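How did things change for the people when a robot arm came into your kitchen?
Asked in Small Food Business, Staff and Scheduling

Posted by vinov_lunches

Hi all, long-time reader, I think this is only my second post. I help run a small lunch delivery outfit called Vinov. We do salads and grain bowls mostly, plus a soup when it gets cold, and it all goes out to offices before noon. The owner has more or less decided to bring in a robot arm for part of the prep. It would be bowls and lids, moving containers along the counter, tipping dry stuff from one thing into another. No knives, no heat.

My question is really about the people part. I've read plenty about reach and payload and I could talk your ear off about it, but I can't find much from anyone who stands next to one of these every morning. We have a crew who've worked shoulder to shoulder for years and chat the whole time. What happens to the shift? Do people end up doing different work, or the same work with a machine in the way? Did anyone lose hours? And how did you tell them? I'm the one who has to bring it up at the Saturday meeting and I'd like to have something better than "it'll be fine."

We send out 429 bowls in a normal week, if that helps anybody judge the size of things. It's a small kitchen and we all bump hips already.

Posted by Ülle Venckus

Oh, I have thoughts! I run the prep side at Skarkness (we're small too, chickpeas and beans and dips, a lot of chickpeas) and we've had an arm on the back counter since January. I was against it, loudly, so take this as coming from somebody who got dragged along.

The first thing that changed was where we put our stuff. Before, you grabbed a bowl and set it down wherever there was a gap, and whoever needed it found it. Now the pitchers live along the wall and the bowl goes out front with its label on, and if you leave your coffee in that zone you will hear about it from me. I didn't expect tidiness to be the big fight but it was, for weeks. My cooks felt like they were being asked to keep house for a machine, and I can't say they were wrong.
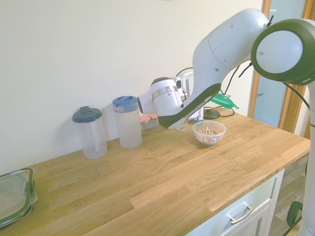 Who decides what the arm does on a given morning?

Whoever is opening that day. We tried having it come down from the office at first, a list sent over the night before, and it went badly, because the office doesn't know that the parsley didn't show up or that one of us is running late. So now the opener looks at the orders, looks at who's in, and picks. If somebody wants the lid and bowl work for themselves that morning because their back is sore and they'd like to stand still for an hour, they take it, and the arm waits. That one rule did more for the mood than any amount of talking.

On hours: no one lost any here, but I want to be fair about why. We were short two people when it arrived and had been for ages. If we'd been fully staffed I don't know how that conversation would have gone. Ask your owner straight out, before the meeting, what happens to hours in the slow months, and get it in writing if you can. Your crew will ask you in the first five minutes.

What people do has shifted a lot, though. There's less repeating the same motion and more tasting, checking, fixing seasoning, and packing the odd orders. My newest cook loves it. My most experienced one misses the boring part! She told me the dull hour was when she did her thinking, and when everybody caught up on each other's kids and so on. I hadn't thought of that job as being worth anything except the bowls that came out of it. We've since moved the tasting to right after opening so we're all at one table for a while, and it helps some. It isn't the same.
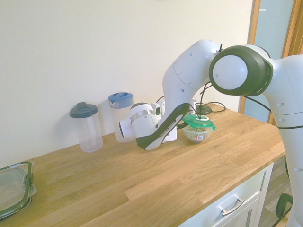 Then there's the training question, which I got wrong. I sent one person to learn the thing and figured she'd pass it on. What happened was she became the robot person, and every time it stopped she got called over, in the middle of her own work, with her hands covered in tahini. She was worn out by the second month and I didn't blame her. Teach everybody how to pause it, clear the counter and start it again, all on the same day if you can manage it. And pay people for that day. We did it at last in one long afternoon and I wish it had been the first thing.

Oh, and talk about the speed. It's slower than a good cook, at least on our jobs. A couple of folks started racing it, which was funny for a morning and then turned sour, so I asked them to quit. The point for us was that it keeps going while we do something else.

For your meeting, I'd say what you know and what you don't. I came in with a cheerful little speech about the future and they saw right through me.

Posted by stotside_dan

we looked at one at Stotside and passed. 57 seats, tiny line, the menu changes every few days. setting it up again each time would've eaten whatever we saved. the crew was split on it, the younger ones were kind of bummed. bought a better dishwasher and everyone's happy. do the math on how often your menu moves before you tell anybody anything

Posted by prepcook_mags

Answering from the other side, I'm not a manager, I'm one of the people it got put next to. Different company, about 500 meals on a busy day.

Please don't announce it as help. We were told "you're getting some help" and then two weeks later the schedule had shorter shifts on it, and after that nothing the boss said about the machine got believed, even the true parts. The arm itself was okay. I got used to working beside it, and I don't miss reaching for the same shelf all morning. But I'd have liked to be asked which jobs I wanted to hand off. I would've given up the lids in a second and kept the portioning, and they did it the other way around.

Ülle's rule about the opener picking sounds great, I'm going to bring that up at ours.

Posted by vinov_lunches

Thank you, all of you. I asked the owner about the slow months last night and got a long pause, so I guess that's where I'm starting. Mags, I'm going to have everyone write down which jobs they'd keep before we talk about anything else. Will report back after the meeting.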